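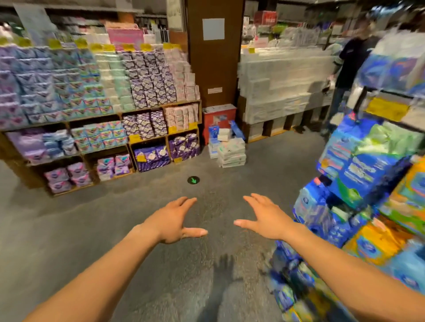
4.2 Planning the Equipment Budget for In-Store Recording

Before we could think about a robot that restocks shelves, we had to decide what to buy first, and that turned out to be a longer conversation than any of us had bargained for. The Flellirix project had one purchasing round, which closed in September, and everything we wanted to do in real shops had to fit inside it. Our first draft of the budget (we are a little embarrassed by it now!) put nearly all of the money into two arms and a mobile base, with only a small line left over for recording how people handle goods with their own hands.

We changed our minds after spending time in the aisles. Figure 3 gives a fair idea of the kind of place we were planning for: soft packages of sanitary pads packed tightly into wooden cubbies and piled up high above them, larger plastic-wrapped goods on low pallets, and another person reaching toward a shelf on the far side. A gripper chosen from a catalog for rigid boxes would have been a poor match for much of this, and we would have paid for it before learning so. We therefore moved the arms to a second stage and bought head-worn recording sets first, at a unit cost of $434 each.

Figure 3. A store aisle seen from head height, with both hands open in front of the body. Packages sit in cubbies at left, and bulkier wrapped goods stand on pallets farther back.

We ordered 36 sets through Stiken, keeping a few in reserve for breakage, and we would gently encourage other groups to do the same, as our own spares were in use much sooner than we had hoped. Storage deserves its own line too. We had folded it into "miscellaneous," and it grew until it was bigger than the cost of straps, chargers and carrying cases put together.

For the second stage we compared two end effectors. The Jiang two-finger gripper was the cheaper one, with replacement pads that are easy to find, while the Idness hand came closer to the spread, curved fingers that people use on soft packs, and it cost a good deal more to keep in repair. We asked both suppliers for a loan period before any order was signed, and we set aside $1124 for mounting plates, cables and shipping in both directions. A further $200 per month was held back for the small things that always seem to come up once a machine leaves the lab, such as floor tape, spare fuses and the odd package that has to be paid for at the register.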